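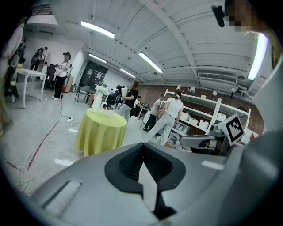
Hand-held gripper comparison, walk-through checklist
Checked 09/04/2021. Units compared: Zusano pair and Nemside pair. Logging on the Goodall controller, firmware 78.

I went through this in list order for once, so the comments get longer where I got annoyed.

1. Finger pads seated, no tears or lifted corners
Zusano: OK
Nemside: OK, one to watch
The Nemside left pad has a bit of play if you push it sideways with your thumb. Not enough to fail it, but I put it on the July sheet too and I'd really like to stop writing it down!

2. Marker plates flat, clean, all screws in
Zusano: OK
Nemside: OK after cleaning
Fingerprints again. Please pick these up by the handle, folks (me included, I caught myself doing it twice).

3. Trigger travel, full open to full close, 13 cycles each
Zusano: OK
Nemside: OK
Zusano is lighter and my hand likes it better, but it's so light that I kept closing it early. Nemside has a firmer stop at the end and I'd pick it for anything small.

4. Camera mount tight, lens wiped, view not blocked at full open
Zusano: OK
Nemside: FAIL, fixed on the spot
Mount turned when I bumped it. Snugged it down and rechecked.

5. Walking area clear, cords along the wall or taped
Needs work
The power strips are still out on the floor and so is the loose cable. I had this as "minor" last time and I'm bumping it up, people walk through here with their hands full and their eyes on the tool. 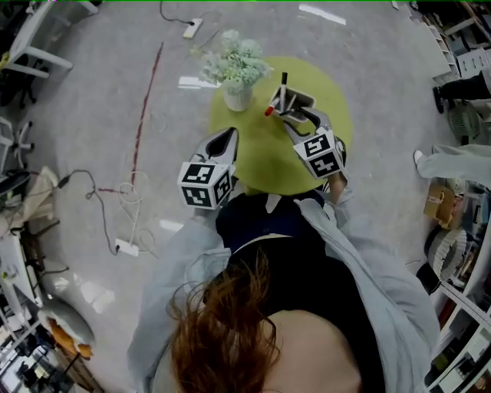

6. Operator posture during floor-level tasks
OK with a comment
Pens and other skinny stuff mean a lot of leaning over, and after 6 runs my lower back had opinions. Shorter turns, or let's raise the work and see if the numbers change. I'd also like knee pads on the supply order.

7. Left and right units labeled and matched to the right channel
Zusano: OK
Nemside: OK
Goodall swaps them if you plug in the right one first. Plug in left first!

8. Recording check in Lirkodex
OK
515 clips in the folder, all of them open, timestamps line up between hands. Nemside clips load slower and I don't know why yet.

9. Emergency stop on controller
OK, tested both pairs

Overall: both pairs cleared for use. Item 5 stays open until the cords are dealt with. If I had to choose today I'd go Nemside for pens and small parts and Zusano for long sessions, but ask me again once that left pad has been swapped out.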